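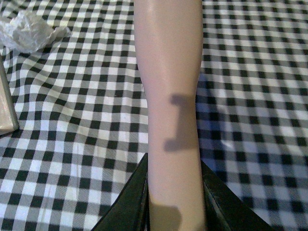
Volier Tabletop Set, student release

Last edited: August 2023

Summary

Volier is a small collection of robot arm recordings made by students of the Uketti robotics club. It contains 800 episodes of simple tabletop work, done by teleoperation. We made it as our club project for one school year, and we share it so that other student teams can train a first policy without having to collect everything from zero.

The set is not big and it is not perfect. Please read the section about known problems before you use it.

What is in the set

Every episode is one folder. In the folder you find:

head.mp4, the view from the head camera
wrist.mp4, the view from the small camera at the gripper
joints.csv, joint positions and gripper opening
task.txt, one sentence which says what the operator was asked to do
notes.txt, only in some folders, written by the operator after the episode

The two videos start at the same moment. The joint file has its own clock, and the script align.py brings it to the video time. If you skip this script, the gripper will close too early in your plots.

Tasks

There are 7 task families. The names in the folder tree are short, so we explain them a little more.

approach: bring the open gripper to an object and stop
grasp: take hold of an object and keep it for a moment
lift: grasp and raise
place: put the object down at another spot on the cloth
push: move the object without closing the fingers
sort: bring objects of one type to one side
clear: take objects away from the middle of the table

The objects are household things and shop things: a mannequin leg, a dustpan, crumpled paper and similar. We chose smooth and shiny objects on purpose for the grasp family. Our first gripper settings came from work with foam blocks, and they were not good for hard plastic with a curved surface.

The tablecloth

Many episodes were recorded on a checked black-and-white cloth. This was a long discussion in the club. The pattern is difficult for depth estimation and also for the simple color mask which we used in the beginning. The cloth also gets folds, and the folds change from one episode to the next. We did not iron it or fix it with tape between episodes. In the file surface.csv you can see which episodes use the cloth and which ones use a plain table.
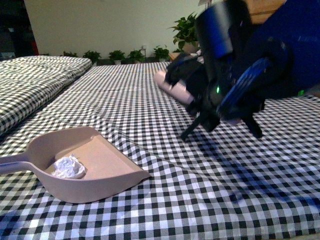

Noman Virk wrote to us after he tried the first version that his detector found "objects" in the folds of the cloth more often than on the table itself, and he asked if we could publish a split with only plain surfaces. We added this split. It is called plain_only and it is listed in splits.json together with the normal train and test splits.

How the recordings were made

One student operates the arm and a second student reads the task and starts the recording. After each episode the second student marks it as success, partial or fail. We kept the failed episodes. They are useful if you want to train a success classifier, but please filter them out for plain imitation learning.

Each operator has a code from A to K. Operators A and B were already experienced. The others learned during the project, so their early episodes are slow and have many small corrections. The full download takes around 42 GB.

Known problems

The light in the room is weak in many episodes, and the head video shows motion blur when the arm moves fast.

Shadows of the arm and the gripper fall on the objects. A model trained only on this set can learn the shadow instead of the contact.

The labels "partial" and "fail" were not used in the same way by all students before November. Older episodes were checked again, but only by one person.

License and contact

You may use the data for study and research, also in competitions. If you show results, please write the name of the set and the version number. The loading code in the folder tools was written by the Wickramasinghe team and has its own license file.

Questions about the data go to Emanuel Stanciu, through the issue page of the repository. Please give the episode number and the name of the split.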